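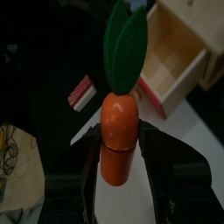

Carrot in hand, drawer open. The kitchen bench at the Sombridge open day, 21 April 2021.

I've wanted a machine to put my groceries away since I was a kid, so when Miyuki Higuchi forwarded me the sign-up for the Sombridge open day I had my name down before I finished reading. It's a 70 minute drive from my place and I'd have gone twice as far.

The kitchen bench was my first stop and I ended up going back to it three times. Play food, a little wooden cabinet with a pull-out drawer, and an arm they call Fellow. The carrot is a painted wooden one with green felt leaves and a seam around the middle, the sort that comes in a cutting set, and I asked Kazuhiro Tamura why they didn't use a real one. He said a real carrot is a different carrot every day, and they'd like to get good at one first! Fair enough.

What surprised me was how much I cared. You stand there watching two black fingers close on a toy and you catch yourself holding your breath. Fellow put the carrot in the drawer on the first try I saw, then missed on the next one and laid it across the front edge, leaves hanging out. A small boy next to me yelled "push it!" and I was thinking the same thing.

Kazuhiro let me have a go at steering (they had 49 people signed up for that, so turns were short). I was terrible. The fingers are easy – it's knowing how far down the table is that gets you. I bumped it twice and gave up.

Across the hall was Nukero, the shelf-stocking setup, which Hyun-seo Maeng runs. Boxes only, all the same size, and it was much steadier than the kitchen side. She told me they'd done 2,000 placements since March and the trouble is nearly always a crushed corner. I worked in a grocery store for 5 years and half of what I handled had a crushed corner, so I'm not worried for my old coworkers yet.

So can it do chores? Tidy a toy kitchen, some of the time, with someone standing close by. My kitchen, no way. I'd still take one home tomorrow.

Parking is behind the Engebretsen building, and bring your own lunch, the coffee cart had run out of sandwiches by noon.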